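June 11, 2020

Hide glue, batch 7, open time and storage. Carried on from the Enent trial.

Soaked the Listumlow granules overnight in cold water, one part glue to 1.8 by weight, then heated in the double boiler. Held at 60 degrees and kept the lid on between uses. Skin formed anyway when I left it to answer the phone. Stirred it back in and added a splash of water, amount not recorded, so treat the later viscosity figures with some suspicion.

Open time on planed spruce at room temperature was short, as expected. Warming the pieces first gave a useful extension – enough to get a centre seam lined up without rushing the clamps. Warming only one side gave uneven squeeze-out and I won't bother with that again.

Storage is still the weak point. Mixed glue in the fridge went off well before the dry stock showed any change in colour or smell. Tall, narrow containers are easier to reheat evenly in the bath but a pain to scrape out. Lids should be labelled on top, not on the side where the drips get to them.
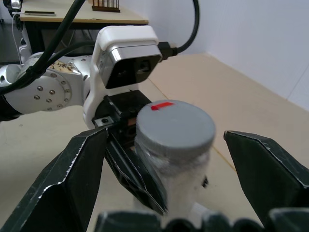
Grey lid, frosted body, red mark near the back edge.

Shear results so far: the best joint let go at 187 kg, with wood failure across most of the face. The worst was the Mtshali granules at the same ratio, clean glue-line failure, no fibre pulled. I suspect it was overheated and not a fault in the stock. The thermometer was sitting against the pot wall for that batch. Repeat before saying anything to the supplier.

Salt as a gel suppressant: works, but the joints creep under load. Left 6 pieces hanging with weights on and will read them again in August. Urea next if there is any left in the cupboard.

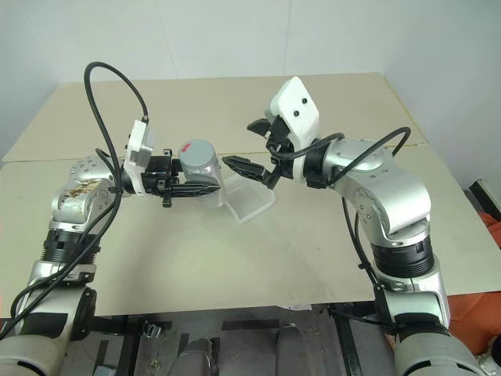 Nokuthula Kruger thinks the creep has more to do with humidity than with the salt, and wants a plain set hung beside the salted ones before I draw any line through the numbers. She would also drop the clamp time to 18 hours for both sets, as the extra time has never shown up in the shear results.

Fair on the plain set. Clamp time to be sorted out with Jin-sol Kwon, who needs the clamps back.

To do: new thermometer clip, weigh the added water, cut more spruce.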